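Vasanthi Bangera
May 15, 2020

Okay friends, I said I'd report back on the desk project and I'm finally sitting down to do it, so get a cup of something, this one runs long.

For anyone new: I've been working from the spare room since the office closed, and the desk in there had turned into the place where everything in our house went to retire. Mail from November. A jar of buttons. Two staplers, neither of which had staples!

I gave myself 60 minutes. It took 109, and I only know that because Evie Bunting was keeping time over the phone and reading it out to me like a race official. (Thank you Evie, I think.)

First job was taking everything off and putting it on the bed in the other room. Everything, even the lamp. I've tried tidying around the piles before and all I do is move them six inches to the left and feel very busy.

Then the papers. I kept one folder for taxes and one for the Vulbridge house stuff, and the rest went in the recycling — three trips down the stairs, and my knees would like that noted.

The blue plastic basket is the only thing I've let back on so far, up in the corner. It used to hold clothespins. Now it's for whatever I'm using that week, and when it's full I have to take something out before anything else goes in. We'll see how long I stick to that.

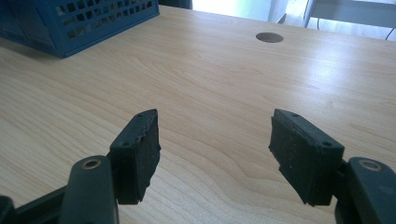 I had forgotten how much I like the wood grain on this thing, all those long wavy lines. I'd been looking at paper for so long. And there's a little round hole for cords near the back that I swear I had not seen since we moved in, so the lamp cord is going through there tomorrow instead of across my lap.

Next up is the drawer. I opened it, saw a ball of rubber bands and a takeout menu from Skelemier, and closed it again. Evie says she's free to time me on that one too, so if any of you have a good way of sorting pens that doesn't involve testing every single one, please tell me before she calls.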